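From: list member, Edside
To: theatre-estates list
Subject: Re: [theatre-estates] Air change rates out of hours, setback and recovery time

On the question from Kostcombe about night setback, we have had it running on four theatres at Edside since May and I can give more detail than fitted in my last message. The earlier post is quoted in parts, with replies under each.

> We are being asked to cut the energy use of the theatre plant and the
> obvious target is the hours when the rooms are empty. At present the
> air handling units run at full duty all night. The controls contractor
> proposes turning them off completely at 20:00 and starting them again
> at 06:00. Has anyone done this, and what did your infection control
> people say?

We looked at full shutdown and decided against it for the main block. The plant itself will tolerate it. The difficulty is the pressure cascade. With supply and extract both off, the theatre, the prep room and the dirty corridor drift to whatever the rest of the building imposes on them, and at Edside the rest of the building includes a stairwell with a strong stack effect in cold weather. We logged reversed flow through the prep room doors within a few minutes of the fans stopping.

Setback avoids this. The supply fan drops to a fixed low speed, the extract follows it, and the theatre stays positive to the corridor by a small margin. We set the low speed by measurement on site, with all doors closed and the transfer grilles clean. I would not take it from the fan curve. On two of the four theatres the curve gave a speed at which the pressure stabilisers would not open properly, and they chattered loudly enough for the night staff to report it.
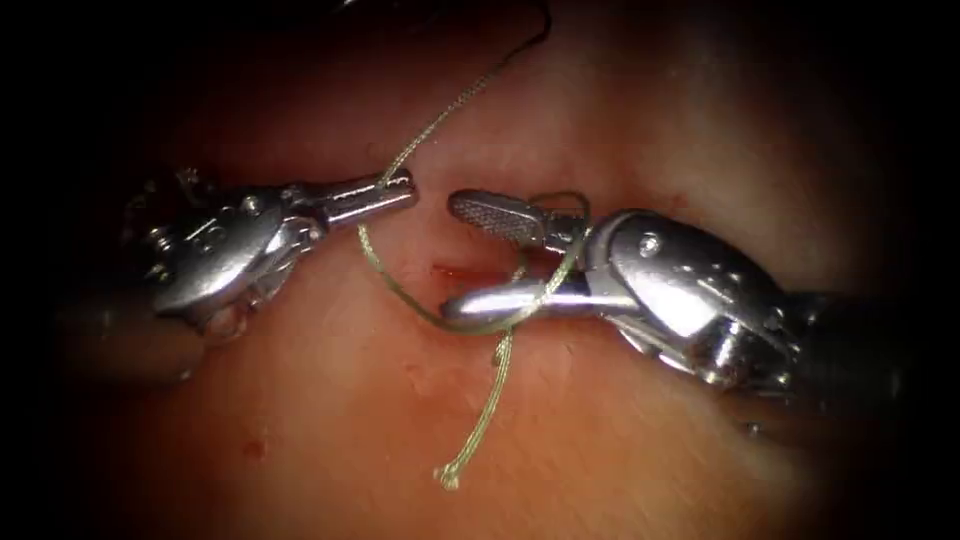
The stabilisers need some attention in any case before you start. Ours had been balanced at full flow when the block was built and had not been touched afterwards. At low flow the counterweights matter much more, and a blade with a bit of lint on the pivot will stick shut. We had all of them cleaned and reset before the trial. If your contractor's price does not mention stabilisers, ask.

> Our two units are the same model and age, and serve two theatres each.
> Would that rule out setting back one theatre on its own?

More or less, unless you have motorised dampers on the branches and someone willing to commission them. Brelham tried it on a shared unit and went back to treating the pair as one zone. When one branch closed down, the other went over its design volume and the duct pressure control hunted. The fan never settled. They now hold both theatres at full duty whenever either is in use, and still get most of the saving, as their evening lists tend to finish at similar times.

All four of ours have their own units, so I cannot speak from experience on this.

> How is the plant brought back for an emergency case? The theatre
> manager is worried about this above everything else.

She is right to be. We have three routes back to full duty, in order of priority:

1. A push button on the surgeon's panel, with a lamp that shows amber during recovery and green when the measured flow has been above the set value for the full hold period.
2. The operating lights. Switching on the main lamp calls for full duty whether or not anyone has used the button.
3. The time schedule, which starts the plant an hour before the first booked case.

The button and the lamp signal are hard-wired to the fan drives. They do not pass through the building management system. During commissioning we pulled the network cable from each controller and checked that both still worked. One did not. The contractor had taken the lamp contact to a spare input on the controller and written a line of logic for it, and this was not what the drawing showed.

Presence detectors are sometimes offered as a fourth route. We had them in the original scheme and took them out. Cleaners set them off, and so did anyone fetching stock from the prep room, and in the first month one theatre was hardly ever in setback. They are also poor at noticing people who are standing still.

> What recovery time should we allow?

Two separate things get called recovery time and it is worth keeping them apart in any paper you write. The first is the time for the fans to come up to speed and the flow to prove. The second is the time for the room air to be diluted to something like its normal working state.

The first is short and is set mostly by the ramp on the drives. We lengthened ours slightly after a door closer was damaged when the supply came up faster than the extract. The second depends on the air change rate and on how well the air mixes in the room, and it is the one your infection control team will care about. We agreed a single hold period covering both, fixed in the controller and not adjustable from the front end. The green lamp does not come on before it ends.

Particle counts were taken at the table position during recovery, with the room empty of people and then again with two people moving about. The second set was much less tidy, as you would expect. If you do the same, make a note of where the staff stood. Our first round was of little use for that reason and had to be repeated.
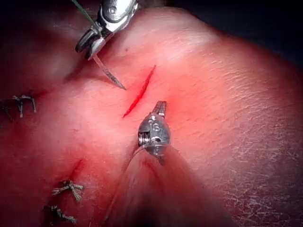

Temperature turned out to be the slower variable. With the supply at low speed the heater battery valve sits nearly closed, and the room drifts towards the temperature of the void above the ceiling. In winter the anaesthetic staff noticed it before the sensors did, because the sensors are in the extract duct and read the average of a lot of air. We now hold a minimum room temperature during setback, using a wall sensor fitted for the purpose, and it costs little. Humidity control is released altogether overnight, with a low limit only.

> Finally, what has it saved? The figure from our contractor looks
> generous.

It may well be. The figures for one theatre over the first full month, fan energy only and taken from the meters on the drives, are:

Plant at full duty throughout (same month, previous year): 2,844 kWh
With setback: 1,273 kWh

Heating is extra to that and harder to separate, as the heater batteries share a circuit with the recovery ward. I would not quote a heating saving until you have a heat meter on the branch.

A second theatre, which takes the emergency list, came down much less, as it is in setback only for short stretches. I would expect yours to differ in the same way, so do not let anyone multiply the best room by the number of rooms. Ours did exactly that in the first draft of the business case.

Some points on the equipment, for anyone specifying:

The pressure transmitters we had were ranged for full duty and were close to useless at the low end. We replaced them with Baert units of a narrower range. I have no particular view on the make beyond saying that they have not drifted so far. Check the zero with the tubes off, at working temperature.

Filter differential alarms will need a second setting for low flow, or they will be inhibited by somebody and stay inhibited. We interlock ours so that the alarm is only live at full duty.

Log the mode changes. Over the trial the controllers recorded 1,101 changes between setback and full duty across the four theatres, and reading through these is how we found the presence detector trouble. Keep the record for longer than the default, too. Ours was overwriting after 72 hours, and nobody had looked at that setting.

Annual verification should be done at full duty as before, with the setback condition tested as an addition: pressures and direction of flow at each door, the two hard-wired calls, and the hold period against a stopwatch. It adds about half a day for the block. Put it in the contract at the start, as ours was charged as a variation.

I can send the points list and the commissioning sheets to anyone who writes to me off list. The sheets are for single-theatre units and would need altering for the arrangement at Kostcombe.

Estates engineering, Edside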